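Kitchen & Storage > Small Kitchens > Produce

This site uses cookies to remember your settings. Accept | Manage preferences

Apples softening in a basket beside the refrigerator

Posted by Granivwood, October 28, 2023

I keep apples in a yellow plastic basket on a white table next to the refrigerator. The sides are perforated, the bottom is flat. Apples at the bottom go mealy within 7 days. The same batch kept in the crisper stays firm for more than 4 weeks.
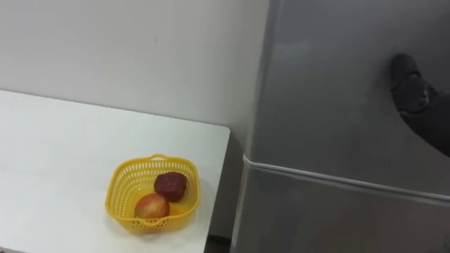
The gap between table and refrigerator is narrow, and I can't widen it without blocking a door. Is heat from the refrigerator the cause, or is it normal at room temperature? I would like to keep some fruit out.

Gunnlaugur Arnardóttir

Mostly room temperature. Apples ripen several times faster on a counter than in cold storage. Refrigerator heat may add to it, depending on where the condenser is. Put a thermometer in the basket overnight and another across the room. If the readings match, leave the table where it is.

Keep out what you will eat in two or three days and refrigerate the rest. Any apple that is wrinkled or bruised should be used first or moved, as it gives off more ethylene than a sound one. A single layer is better than a pile. With a flat-bottomed basket, a folded paper towel underneath the fruit reduces pressure marks.

Drudis

Depends on variety. Mine last fine. Wash the basket now and then.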